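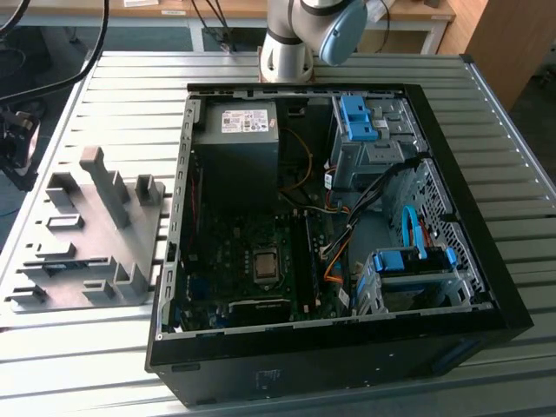

Ticket 1547 - Cell rules for open-case work, tower teardown station
Status: Closed, one follow-up open
Queue: Robot cells / work practice
Opened by: Nundora bench team
Assigned to: Hélder Tavares

Problem as reported
The arm stopped on a force limit three times in one shift while reaching into a desktop tower. All three stops came on approach to the memory slots. The operator cleared each stop from the pendant and restarted from the same step. The third restart bent a clip on the fixture tray. No injury. The bench team asked whether the force limit could be raised so the job would run through.

Reply 1, Hélder
The limit stays where it is. Please don't raise it on the pendant in the meantime. I need the program name, the speed setting, and what was lying across the board when it stopped. Also tell me who cleared the stops and whether anyone wrote them in the cell log.

Reply 2, bench team
Program is gimley_mem_02. Speed override was at 100. Cables from the drive side were running over the path to the slots. The stops weren't logged. We thought the log was only for emergency stops.

Reply 3, Hélder
Thanks. The cell log is for every protective stop, including force stops. The wording on the Gimley sheet is poor and I can see how it was read that way. I'll fix it.

What I checked, in order:

1. Force limit. Matches the value in the risk assessment. No change made.

2. Speed. The assessment allows 100 with a closed case or an empty fixture. Open-case work is capped at 50. The program doesn't set the cap itself, so it runs at whatever the last person left. That is a fault in the program.

3. Cable path. The approach comes in low over the board. With a tower on its side the loose cables can sit higher than the slots, and the path has no clearance for that.

4. Restart. Restarting from the same step after a force stop is against the cell rules. The arm has to be backed out to the safe position first and the cause found.

5. Fixture. Bent clip replaced from the Salehi spares box. I checked the tray for play after fitting and found none.

Changes made
- gimley_mem_03 sets the override to 50 at the first line and the pendant can't go above it.
- Approach height raised by 90 mm, then straight down to the slot.
- Added a hold point before the first reach. The operator looks at the cables, moves them clear by hand with the arm in hold, and confirms.
- After a force stop the program now only offers a return to the safe position.

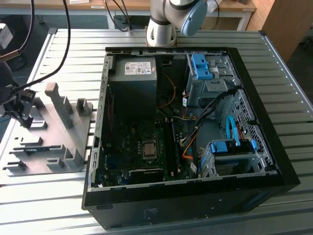 Tower on the station, side panel off, fixture tray to the left.

Rules for this station until the new sheet is printed
Power cord off the tower before it goes on the table. Nobody reaches into the case unless the arm is in hold and the pendant is in your hand. Cables clear of the memory slots before you confirm. Two force stops on one unit and the unit comes off - set it aside with a tag and open a ticket. Log every stop with the step number.

Reply 4, bench team
Ran gimley_mem_03 for a full shift. One force stop, on a cable that slipped back after the hold point. Backed out, logged, finished the unit. The job is slower and we'll need to tell Emow that the daily target changes.

Reply 5, Hélder
Fine by me. I'll write to Emow about the target. For the cable that slipped, use the soft clips and clip it to the case wall. No tape, it leaves residue on the boards.

Follow-up
New Gimley sheet with corrected log wording, due in May. Owner: Hélder. The same speed check is still to be done on the drive removal program.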